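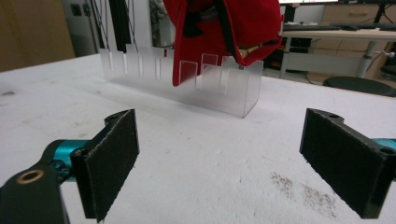

Clear acrylic rack with slots - how do I clean it without wrecking it?
Posted in Craft Rooms and Work Tables

I just got one of those long clear acrylic racks with tall slots along the top, like a comb, and I love it already! It sits in the middle of my white work table and I want to stand my stencils and thin cutting mats up in it. Two things though. The front looks a bit frosted and I can't tell if that's the finish or a film I should peel. And my white tabletop has gray scuffs and a brownish speckled patch that really show now that the rest is tidy. What's safe on both?

plusden_crafts
Great choice, I have 6 of these and use them for everything! Pick at one corner with a fingernail. If it's film it will lift, and if nothing lifts it's the finish, so leave it be. Wash with lukewarm water, a drop of dish soap and a soft cloth. No window spray with ammonia and no alcohol - both can craze acrylic, and the cracks start right at the bottom of the slots. For the slots themselves I fold a strip of old T-shirt over a craft stick and slide it down. So satisfying!

Stelham Sue
magic eraser on the table, done

garetti192
Careful with the eraser if your top is foam board or anything painted, it can take the color off or leave a shiny spot. Try a white vinyl pencil eraser on the gray marks first. For the brown patch, brush off whatever is loose while it's dry, then dab with a barely damp cloth and stop if the surface starts to go soft. Mine took some 12 dabs and came up lovely! And keep any eraser away from the rack, it will scratch.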